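Governance > Meetings > Minutes > June

Wirov Neighborhood Library Association
Minutes of the Regular Meeting of the Board, held 30 Jun 2024 in the Reading Room

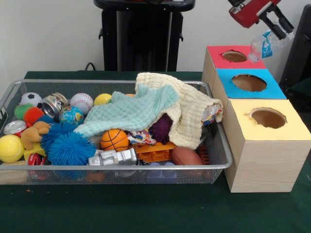 1. Attendance and Call to Order

Present: Precious Zulu (Chair), Thulani Joubert (Secretary), Rui Calado (Finance), Lizelle Shezi (Branch Services). Apologies were received from Mbali Masilela (Collections), who had submitted a written report.

The Chair called the meeting to order and confirmed that a quorum was present. The agenda was adopted with one change: the item on the roof at the Zwane Street branch was moved ahead of the finance report, as the two were linked.

2. Minutes of the Previous Meeting

The minutes of the previous meeting were approved with a correction to item 6, where "returns desk" should read "reserve desk." The Secretary will file the corrected copy.

3. Matters Arising

Parking at the Porken branch. Ms. Shezi reported that the landlord had agreed in writing to repaint the bay nearest the side entrance. No date had been given. She was asked to obtain one before the next meeting.

Lost book charges. The revised schedule was posted at all branches. Mr. Joubert noted that the notice at Porken still showed the old charge for large print titles. Ms. Shezi will replace it.

4. Roof at the Zwane Street Branch

Ms. Shezi presented the contractor's report. The flashing along the north wall has failed, and water has entered the ceiling above the local history shelves. The shelves have been moved to the study room, which is closed to bookings until the work is done. No items from the local history collection were lost, although two bound volumes of the parish newsletter have stained covers and are being dried flat.

Two quotations were received. The higher one included replacement of the gutter, and the lower one covered the flashing only. Mr. Calado asked whether the gutter could be deferred to the next financial year. Ms. Shezi replied that the contractor had advised against it, but had not put that advice in writing.

After discussion, it was moved by Mr. Joubert and seconded by Ms. Shezi that the full work be approved, subject to receipt of written advice on the gutter. Carried. Mr. Calado abstained.

5. Finance Report

Mr. Calado presented the accounts to the end of the month. Spending on utilities was above budget at both branches. Income from room hire was below budget and will fall further while the Zwane Street study room is closed. He proposed that the cost of the roof work be met from the building reserve and that the reserve be restored over three years. Agreed.

The Chair asked that future reports show the reserve on a separate line.

6. Catalog System

The contract for the Carorance catalog system is due for renewal. Staff remain generally satisfied with it, but the reservation notices continue to go out a day late when a branch is closed for a holiday. Mr. Joubert had raised this with the supplier and was told that a correction was planned. The Board agreed to renew for one year only and to look at the matter again before any longer term is considered.

7. Collections Report

The written report from Ms. Masilela was taken as read. The following points were noted:

- 268 titles were added during the period, most of them children's fiction.
- 25 periodical subscriptions are up for review. Members of the Board are asked to send comments on the draft list to Ms. Masilela directly.
- The atlas section at Porken is badly out of date. A request for funds will come to the next meeting.

Mr. Calado asked whether the periodicals could be shared between branches. The question was referred to Ms. Masilela.

8. Opening Hours

The Board considered a petition from residents asking for a later closing time at Porken on two evenings a week. Ms. Shezi said that the present staffing would allow one evening - a second would require an additional part-time post. The Chair observed that the petition had come mainly from parents of school-age children and that the request was reasonable in term time.

It was resolved that one late evening be introduced at Porken on a trial basis when the school term begins, and that visitor numbers be recorded throughout.

9. Any Other Business

Mr. Joubert reminded members that annual declarations of interest are overdue from two members of the Board.

The Chair thanked the staff at Zwane Street for moving the local history shelves at short notice.

10. Next Meeting

The next regular meeting will be held at the Porken branch. The Secretary will circulate the date and papers. There being no further business, the Chair closed the meeting.

Minutes recorded by Thulani Joubert, Secretary
Draft - subject to approval by the Board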